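Field Notes > Water Sampling > How-tos

How to take a shore salinity reading at Prambridge

By Mathias Zwahlen, Monday, April 16, 2018

Quick version, people keep asking. You need a refractometer, a pipette, a clean bottle with a lid, distilled water, pencil and log sheet. Pencil. Ink runs.

Zero the refractometer first. 2 drops distilled on the glass, cover down, no bubbles, look at the light. Line should sit on zero. If not, turn the little screw untill it does. Wipe with a soft cloth, never a paper towel.

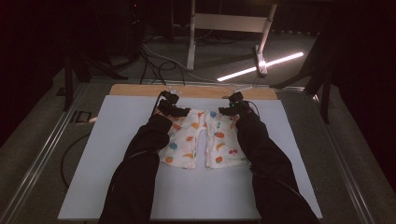 Now the sample. Wade out to knee depth, face the current, wait for the mud to settle. Rinse the bottle in the creek, dump it downstream of you. Then fill it below the surface and cap it under water. Same spot every time, by the Gadska marker post.

Few drops on the glass, cover down, give it a half minute. Read the ppt scale, not the gravity one. Write it down, plus tide, water temp, and time. Do it again with fresh drops. If teh two don't match, do a third and log all of them.

Rinse everything with fresh water after. Salt eats the hinge.

Sheets go in the box at the Ammann landing by 4.

We use cookies to remember your settings. OK

Related
Reading a tide table
Counting eelgrass shoots in July
Gromivine oyster reef update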